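Murkonari Collection Gallery
Girkora Institute for Applied Automation
Posted 8 Oct 2018

The Murkonari project gathers examples of everyday handling tasks for a learning system that will, in time, be asked to fold, sort and put away clothing without direct guidance. This page accompanies the second collection period, which ran through September at the Macedo rooms. It is intended for partner institutions, for students who took part in the sessions, and for members of the public who have asked how the material is gathered.

Each example in the collection is a single recorded attempt at a task, carried out by a person using a hand-held gripper. The camera travels with the tool, so the record is made from the same position the system will later use. The second period produced 1,913 accepted examples. A further 185 were set aside at review, most of them on account of incomplete starts or garments that left the camera's view before the attempt was finished. Those recordings have been kept — they remain useful for testing the review procedure itself — but they do not enter the training set.

The gallery was prepared under the direction of Madalena Guerreiro, who coordinates collection at the Institute. Notes are kept short. Readers who require the full task list should consult the Murkonari handbook, in which the garment tasks are set out in Section 5.

Garments on household cloths

The first collection period used a plain gray work surface throughout. The resulting examples were consistent, but the system trained on them performed poorly when the surface was changed. For the second period, operators were asked to work on bedding, tablecloths and printed fabrics of the kind found in ordinary homes, and to change them between sessions. Dark garments were given particular attention. Black fabric shows little surface detail to a camera, and the edges of a sleeve or a waistband must often be found from small differences in tone.
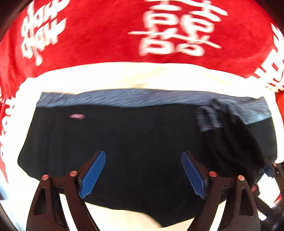 Operators were instructed to begin every attempt with the gripper open and to approach the garment at an even pace. No correction is made to the lighting during a session. Bright cloths and deep shadows are recorded as they occur, and the reviewers do not reject an example on those grounds alone. Folds left over from a previous attempt may remain in place, provided that the garment can still be identified from the opening moments of the recording.

Review and release

All examples are reviewed in Pleleo, the Institute's annotation tool, by a person who did not carry out the attempt. The reviewer marks the start and the end, names the garment type, and enters a short remark where one is needed. The review team had 6 members during the second period.

Requests to reproduce material from this gallery should be addressed to the collection office at Girkora. Partner institutions may apply for access to the full recordings under the terms of the existing agreement.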